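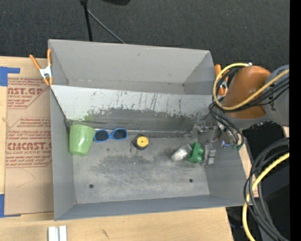

Bruva at the near bin, green piece.

Run 43 and it still wouldn't choose the sunglasses.

I'd set the rule myself. Reward for whatever it hadn't touched lately, nothing for repeats. Irketti wanted a curve that climbed by October or the money went to Prurunlow, and Prurunlow already had the good room. So. Curiosity. That was the method, one word, three pages of maths.

Cup, fine. Tape measure, fine. Then back to the green thing. Again. The score said zero and the arm went anyway.

I checked the code. Checked it again, standing up, cold tea in one hand. No bug. The Najjar term was meant to fade after 1000 steps and it had faded. Flat line. Nothing left in there to want anything with.

Changed the seed. Green thing. Swapped the order, turned the lights down, went home, came back. Green thing.

Eight in the evening I wrote it up as noise. One outlyer, excluded. The curve climbed beautifully after that, you could of framed it.

Then I sat there with the draft open. Fans going. Typed the sentence back in, took it out, typed it back in.

"In one condition the system showed a preference we did not give it."

Sent it before I could read it twice.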